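I'd been meaning to talk to the woman who runs the Trondcombe night bus for ages, mostly because I keep missing it. She came round in November and we sat and nattered till well past four.

She started with 2 drivers and a minibus bought from Tradon, a hire firm that was closing down. "It smelt of wet dog for a year," she told me. "I got quite fond of it!"

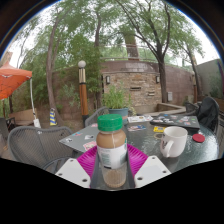 Another regular, who rides home from the late shift, had told me the bus is the only reason she kept her job, and that she'd happily pay double on a rainy night.

The route has 13 stops now (the Nandico estate was added last spring, after a lot of letters) and the fare is still 95p. I asked about money, obviously.
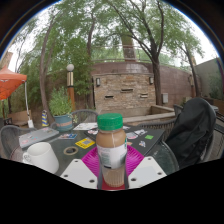 Does it pay for itself? "It did last year, just. We carried 3,000 passengers and the gearbox behaved."

She'd love a second bus, but parking is the sticking point – the yard behind the old Ikeda works is full, and the council keeps saying "soon".

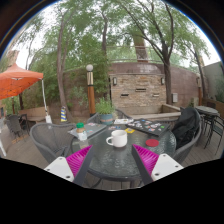

Posted by Bus Stop Betty

I asked what she does on her nights off. "Sleep," she said, "or I ride the bus and annoy whoever's driving."

Comments (3)

Please bring back the stop by the chapel!

95p, blimey. Ours is miles dearer.

Lovely read, she once waited for my mum.

Contact us | © Trondcombe Chatter | Back to top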